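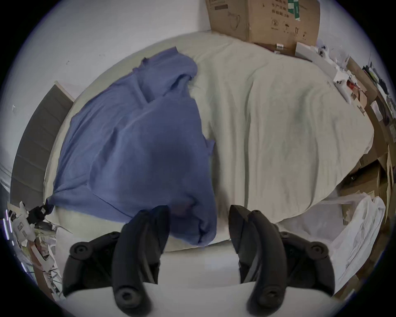 Figure 7.1. Blue cloth lying crumpled on a bed. The folds overlap, and one edge ends in a twisted corner.

Chapter 7
Flat Folding of Knit and Light Woven Garments

7.1 Scope of the chapter

Chapter 6 covered sorting and the handling of bed linen. This chapter covers garments that are stored flat: T-shirts, undershirts, light sweaters, and casual shirts without a stiffened collar. Hung garments are treated in Chapter 8. Trousers are treated in Chapter 9, although the terms defined in Section 7.2 apply to them as well.

A flat fold has two requirements. The finished piece must match a stated width and length, and its layers must lie without trapped creases. The second requirement is the harder one to meet. A crease enclosed between two layers is pressed by the weight of the stack and becomes visible when the garment is worn. Most of the work described here therefore takes place before the first fold is made.

7.2 Terms

Panel: the front or back of the garment between the side seams, excluding the sleeves.

Hem line: the finished lower edge of the panel. It serves as the reference edge for all folds in this chapter.

Control point: a place on the garment that is held while the fabric is moved. A hem has two primary control points, one at each lower corner.

Bunch: a region in which three or more layers overlap without order.

Flap: a sleeve, collar, or loose corner that projects from the panel.

7.3 The work surface

A folding table is preferred in commercial settings. In the home, the bed is the usual surface and is acceptable if its limits are understood. A mattress yields under the hand, so a garment cannot be pressed flat against it with the same force that a table permits. A fitted sheet also offers more friction than a laminate top. This helps to hold the first edge in place, but it resists sliding, and a garment dragged across it will pick up new creases on the underside. Lift and lay; do not drag.

The sheet should be pulled reasonably smooth in the area where the garment will lie. Shallow ripples elsewhere have no effect on the result. A duvet is a poor surface and should be turned back — its loft will lift the center of the panel and shorten the apparent length.

A clear area of 40 inches by 40 inches is sufficient for most adult garments.

7.4 Opening the garment

A garment taken from a basket is seldom in a state to be folded. The operator must first find an edge that can be followed. The hem line is the best choice, as it is long, stitched, and easy to recognize by touch. The procedure is as follows.

1. Place the garment on the surface without shaking it.
2. Locate any part of the hem and follow it to a lower corner.
3. Hold that corner and follow the hem to the second corner.
4. Draw the two corners apart until the hem is nearly straight. 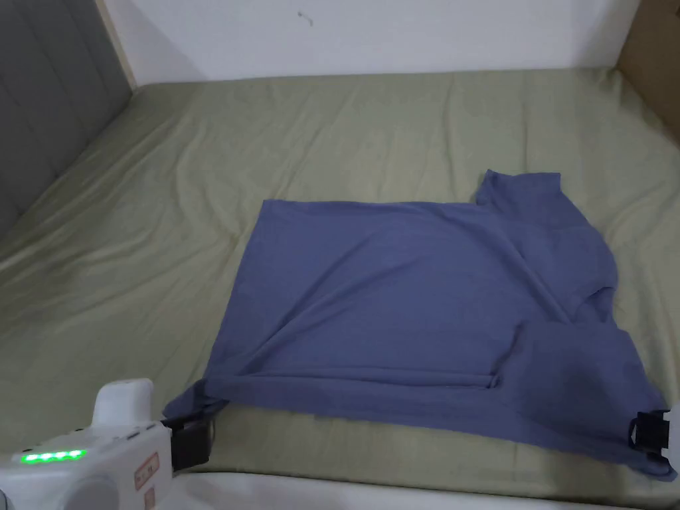
Tension should be light. A knit hem stretched past its resting length will recover after release and draw the panel into small vertical ripples. Slight sag between the control points is normal and will be taken up when the panel is laid down. If one side remains doubled over on itself, keep the hem in place and open the doubled part from the shoulder end.

Sleeves are left until the panel is flat. A sleeve that stands out from the body at this stage requires no correction.

7.5 Twisted and knotted bunches

Tumble drying often leaves light fabric with a twist. Pulling on the outer edges tightens it. The operator should work from the center of the bunch outward, lifting the uppermost layer first.

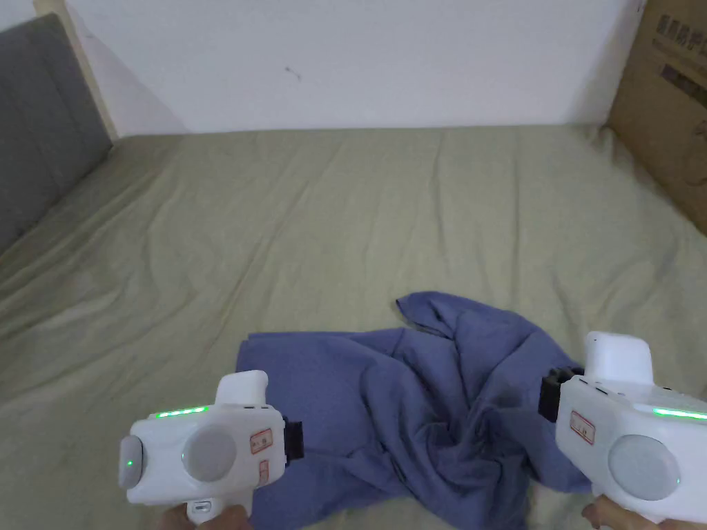
Figure 7.3. A loosely bunched cloth, with folds twisting together near the center and a raised corner flap at the top.

In a classroom exercise designed by Musa Osagie, students opened twisted shirts by both methods, and the center-out method left fewer creases in the panel. The exercise is reproduced as Problem 2 at the end of the chapter.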